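How to Get Good Tickets for a Small Club Concert

Many people ask me how I always find tickets for bands that sell out fast. I go to concerts since I was a student, and my method is simple. I will explain it with a show I attended last December, when the indie band Plidholm played at the Davura club.

Step 1. Join the mailing list of the band. Do this before the tour is announced. Plidholm sent a presale code to their list one day before the general sale. The club holds 2,000 people, and most of the good places were gone with the presale.

Step 2. Make your account at the ticket shop early. For Davura the shop is Tenaler. Save your address and your card, and check that the card has not expired. My friend Gervasio Sosa lost his tickets because he had to type everything while the clock was running.

Step 3. Log in before the sale opens. I do it 7 minutes before. Use only one browser window, as some shops send you to the end of the line if you open more.

Step 4. Decide your highest price and write it down. A ticket for Plidholm was $32 with the fees included. On resale pages I saw much higher prices the same evening, and I did not buy there.

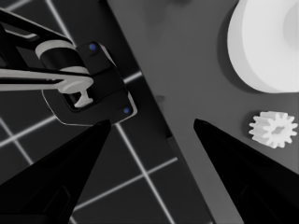
Step 5. If the show is sold out, look again in the last two days. The band and the promoter often give back the places they did not use for guests. I bought my ticket for Ortner in this way, for $31, on the afternoon of the concert.

Step 6. Take a screenshot of the ticket code at home. The phone signal near the door can be very weak when everybody is waiting in line.

Please read also the bag rules of the club before you leave. At Davura a backpack must go to the coat check, and you pay for it in cash.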